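Ticket: little white bracket won't seat, and a bed full of boxes
Status: open, then sort of solved, then open again
Category: Storage and shelving, home
Opened: Jul 17, 2018 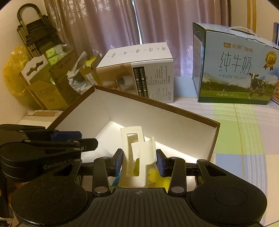
What I was trying to do

Okay, so hello to whoever reads these. I'm putting together the Venen wall organizer for the spare room (the narrow one, with the hooks that snap onto the rail), and I've got one white plastic bracket that will not go where the sheet says it goes. It's the piece with the rectangular cutout near the top and the curved flange down the right side. The sheet calls it "end support" and draws it about the size of an ant.

The whole reason for the organizer is that the spare bed has turned into the place where every package in this apartment ends up. There's a big gift box of milk with the carry handle (PURE MILK, with a cow in a pasture on the front), a white product box behind the tray, and a box lid I've been using as a parts tray. The lid is great for that, by the way! White inside, so I can find things in it, and the plaid sheet is so pale and busy that a small white part would vanish on it in a second.

What I expected

Rail on the wall, end support slides on, click, done. The sheet says 30 minutes for the whole job.

What happened

The end support goes on partway and then stops. If I push harder, the flange starts to bow out and I get nervous and quit. No click. I tried it with the flange facing the window and with the flange facing the door, and it stops at the same spot both ways.

Stuff I already tried

Wiped the rail down with a dry cloth. There was some packing dust in the groove. No change.

Warmed the bracket in my hands for a while, thinking the plastic might be stiff. No change, but my hands felt useful.

Looked for a second end support to compare it with. This meant emptying the lid onto a towel and going through everything, including the yellow card with the cartoons on it, which I had been hoping was a better set of instructions. It's for something else. Put it back in the lid.

Checked the open cardboard box on the floor side of the room, the one with the small green and white packages in it. There's a white hang-tab card sticking out of there with a curved cutout, and for one happy moment I thought I had found my missing part. It's a card, you hang things from it. Moving on.

Checked the crumpled white bag too. Nope.

Update, same evening

I wrote to the Zosard store where I bought the kit and got a reply after dinner, which was faster than I expected. They asked three things: is the rail the short one or the long one, is there a letter molded into the back of the bracket, and did I take the protective strip out of the groove.

Short rail. No letter I can find, even with the desk lamp on it. And the strip... what strip? I went back and ran a fingernail along the groove and up came a clear plastic strip, thin as tape, the full length of the rail. It isn't on the sheet anywhere. I'd wiped right over it with my cloth and never felt it.

With the strip out, the bracket slides all the way on. It clicked! I was so pleased that I took it off and put it on again just to hear it.

Update, 2 days later

Reopening this, sorry. The bracket holds fine with nothing on the rail. Once I hang the folding rack on it (the black one with the U-shaped handle on top, which has been leaning against the wall all this time), the bracket creeps outward. I pushed it back before bed and it had crept again by breakfast.

I tried the rack at the other end of the rail, and that end doesn't budge. So either I've got a loose bracket, or I stretched it back when I was shoving it against the strip, and I have a feeling I know which. The flange does look a tiny bit wider at the bottom than I remember, though I never measured it, so take that for what it's worth.

What I'm asking for

One replacement end support for the short rail, please. I don't need the whole kit again. I'm happy to pay for the part if it's my fault, just tell me the price before you send it.

Also, could somebody add the strip to the instruction sheet? Step 3 would be a good spot for it, right before the rail goes up on the wall.

For now

The rack is back to leaning against the wall and I'm only hanging light things, a cap and a tote bag. Milk is moving to the kitchen tonight. The smaller brown box with the green label and the flat wrapped parcel by the mattress can stay where they are until the rail is sorted, and I'm keeping the lid for the screws.

I'm home most evenings after 7 if you'd like to call, otherwise a reply on the ticket is fine.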